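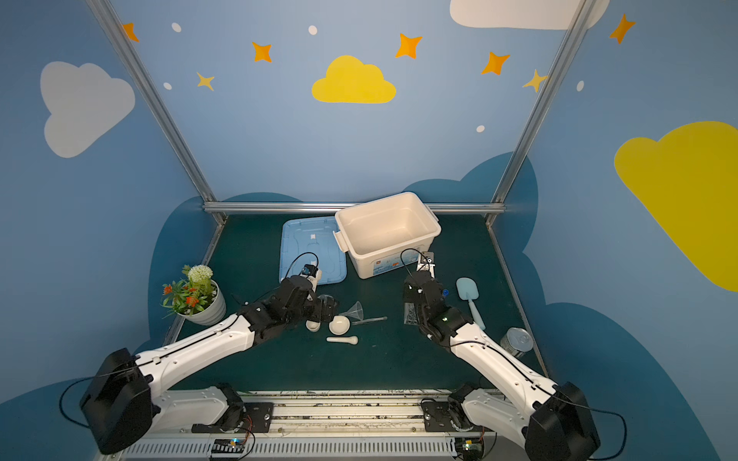
Two arms on one rail, anyone else's fighting each other?

12/05/2025
Posted by raildust_kev
31 replies | 2 shares

G'day all. Bit of an update on the garage build, and a question at the end for anyone who's been down this road. Both arms are finally on the white slotted rail and the aluminium posts are square (took me most of February, don't laugh). The job I've set myself is packing up: bits of glass and ceramic into the white storage box, lid on, done. Mortar and pestle, funnel, stirring rod, that sort of thing.

Single arm moves are going well. The trouble starts when I want both arms in the middle of the table at once. The left one goes for the blue lid, the right one goes for the box, and if the timing's a bit out the wrists get far too friendly. I've got a keep-out zone in software but it's so fat that neither arm can reach the funnel any more. How are you lot handling it?

---

mulga_bill_bot

Love the painted walls mate, clouds and stars, much nicer than my grey melamine!

On the collisions, I gave up on zones and went with taking turns. Whichever arm is in the middle holds a token and the other one waits at its side. Slow as a wet week but I haven't bent a finger since.

---

Thongchai Prasertsri

I'd go the other way. Turns are fine for picking up a pestle, but you can't put a lid on a box that slides around unless the other arm is holding the box. You need both in there. Shrink the zone to a capsule around each link and check it against the real joint positions every cycle. Kütt does this out of the box, or you can write it yourself in a weekend if you're stubborn like me.

---

raildust_kev

Cheers both. Thongchai, that's the bit I'm stuck on, the lid really is a two-handed job. I tried Kütt and it wouldn't talk to my boards. Might be my wiring, there's a fair bit of it down on the rail.

---

pinegrove_tinkerer

I would move those circuit boards off the rail before you do anything else. Mine sat in the same spot and a loose cable got dragged across them, and that was 2 boards gone in one evening. Also, is that cable looping over the left wrist going to stay like that? It'll snag on something sooner or later. Spiral wrap and a bit of slack at the elbow, eh.

---

mulga_bill_bot

Disagree on the boards. Short leads are worth a lot, and if he moves them to the back wall he'll be chasing noise for weeks. Stick a cover on and leave them be.

---

pinegrove_tinkerer

A cover, sure, but I've never seen one of those covers get printed. They live on the to-do list forever.

---

karnico_fan

Has anyone tried the Karnico planner for this? I ran it with 13 objects on the table and it found a path every time, though the paths were pretty goofy. One went right round the outside of the pot plant.

---

Thongchai Prasertsri

Karnico is all right for planning ahead but it won't save you if something gets nudged. Kev, with parallel grippers I'd practise on the spatula and the tin first and leave the glass rod till last. Thin, round and see-through, it's the worst thing on your table by a long way.

---

raildust_kev

Ha, the rod is my favourite though! Fair call. Plan for this week is a cover on the boards, wrap on the wrist cable, then I'll have a crack at the capsules. If I can't get Kütt going I'll write my own and post the code so you can all pick it to bits.

---

pinegrove_tinkerer

Put a strip of rubber on the inside of those silver fingers while you're at it. Bicycle tube works, and I've got heaps if you want some mailed over.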